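Plosterine Opens Linen Sorting and Folding Room at Magsi Center

May 26, 2022

The Plosterine Community Services Office has opened a linen room at the Magsi Center, where donated towels, napkins and cleaning cloths will be sorted, folded and issued to meal programs and family shelters in the district. The room takes over the work formerly carried out at the Undima Street annex, which closed to the public in the spring.

The office received 1639 items of household linen during its most recent collection. Of these, 228 were set aside as unsuitable for reissue and will be cut down for cleaning use. The remaining items are being grouped by color and size before they are assigned to partner sites.

"Our partners have asked for linen that arrives folded the same way each time, so that it can go directly onto a shelf," said Shagufta Rajput, who directs household supply for the office. "A cloth that has to be refolded at the other end costs a kitchen time it does not have at the start of a meal service."

Under the new procedure, each cloth is laid flat, checked along its hems and folded twice before it joins a stack. Towels are handled separately from table and kitchen cloths. Items with open seams are returned to the mending shelf, and items with stains that remain after two washes are moved to cleaning stock. Colored cloths are stacked apart from white ones throughout — a rule carried over from the annex, where mixed loads were a frequent cause of complaint.

The first deliveries from the Magsi Center will go to 20 partner sites. Each site will receive a standard bundle, with additional towels available on written request. Sites that previously ordered through the annex do not need to register again, but they are asked to confirm a delivery contact with the office before the first bundles are sent in June.

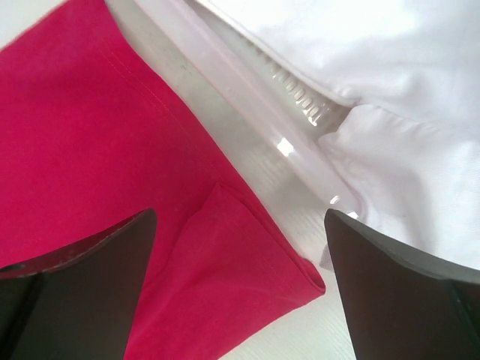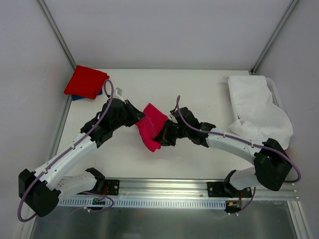
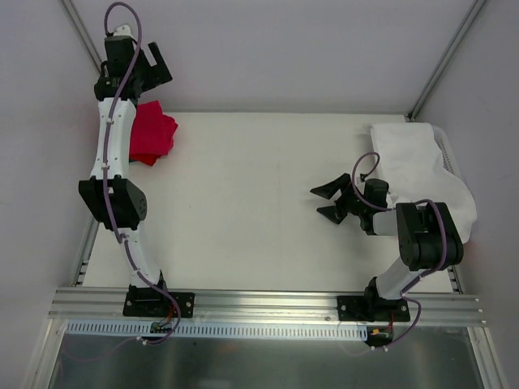
Red and white cloth in the first view; a pink cloth in the second; stacked red cloths and a white towel in the third.

Color grouping will also determine how the bundles are issued. Meal programs will receive their table cloths in a single color wherever stock allows, and shelters will be supplied mainly with white towels. Red cloths of the kind stacked at the far left of the tabletop in the last picture are reserved for serving areas, while towels such as the one draped over the white basket on the opposite side are counted under bath linen. Sites may exchange one color for another at the time of delivery, subject to supply.

Storage at the center is provided on shelving supplied by Zusto under an existing agreement with the office. The shelves are labeled by item type, and a written tally is kept for each.

Donations of clean linen are accepted at the front desk of the Magsi Center during regular office hours. Donors are asked to leave items unfolded in an open bag and to keep bedding separate. Pillows, quilts and curtains cannot be accepted at this location. Questions about partner deliveries should be directed to the household supply desk, Room 118.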